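# Chapter 3: Rooms, and What We Keep in Them 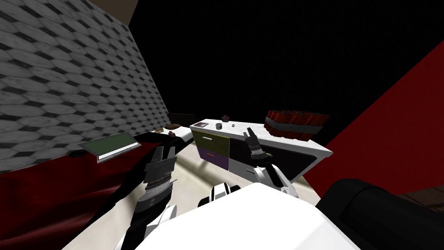
*Fig. 3.1. A bed and a cabinet in a rendered room.*

Start with the bedroom. Most home inventories do. It's the room people think they know best and the one they get wrong most often.

By the end of this chapter you should be able to walk into any room, sort the contents into fixed, standing and loose, and write up a room sheet that somebody else can follow. That last part matters. A sheet only you can read is a diary.

**Words to know:** fixed item, standing item, loose item, room sheet, sweep, carry-over.

## 3.1 Why by room?

Older practice was by type. All the chairs in the house, then all the lamps, then all the linens. Fine for an auction. Terrible for a family trying to settle an insurance claim or move an aunt into a smaller place, because you end up in every room nine times and the kitchen list is spread over six pages.

Room by room is slower on the first day and faster every day after. Ramil Rivera's notes from the Moline house are the usual case. Four bedrooms, a basement, a garage nobody had parked in for years. Total on the finished inventory: 3786 entries. The first try, by type, was dropped partway through the kitchen. Second try, by room, got done.

We'll come back to Moline in 3.4 and again in Chapter 7 (values).

## 3.2 Fixed, standing, loose

Fixed: attached to the building. Built-in shelves, a ceiling light, a bathroom mirror glued to the wall. Goes with the house when the house is sold, usually. Check the contract.

Standing: furniture and anything else that sits on the floor and stays put day to day. Beds, cabinets, desks, a floor lamp. Two people to move it, or one person and a bad back.

Loose: the rest. Books, shoes, cords, the contents of drawers. In a normal bedroom the loose items will be most of your sheet, and most of your time.

Some things sit on the line. A window air conditioner is standing in our system, even though it's screwed in. Curtains are loose, rods are fixed. A wall-mounted TV, the bracket is fixed and the set is loose. Don't argue about these for to long. Pick one, write it at the top of the sheet, stick with it.

## 3.3 The sweep

Always the same order. Start at the door, left hand toward the wall, go all the way round. Then the middle of the room. Then under, then inside.

- Walls first, standing items only
- Middle of the room
- Under the bed, under the desk
- Inside: drawers, closets, boxes

Write as you go. Not after. Erlinda Mangubat, who taught the method for years at Westeck, made students do the first sweep without opening a single drawer, and then made them sign the sheet before they opened one. Seems fussy. It does stop you from getting stuck in a box of letters at ten in the morning.

Carry-over is anything that clearly belongs in another room. A skillet in the bedroom. List it where you find it, mark it CO, move on. You'll match it up at the end.

## 3.4 Reading a finished sheet

Table 3.1 gives the totals for two rooms at Moline.

| Room | Standing | Loose |
|---|---|---|
| Back bedroom | 3 | 158 |
| Sewing room | 14 | 665 |

*Table 3.1. Standing and loose items, two rooms. Fixed items are left out, see Appendix B.*

Look at the sewing room. Pins and buttons were entered by the jar, one jar one entry, and it still came out at more than four times the bedroom. Keep that in mind when you plan your hours.

## Before you go on

Pick one room where you live. Do the wall sweep only, standing items, no drawers. Time yourself and write the time at the bottom of teh sheet. You'll need it for the excercise in 3.6.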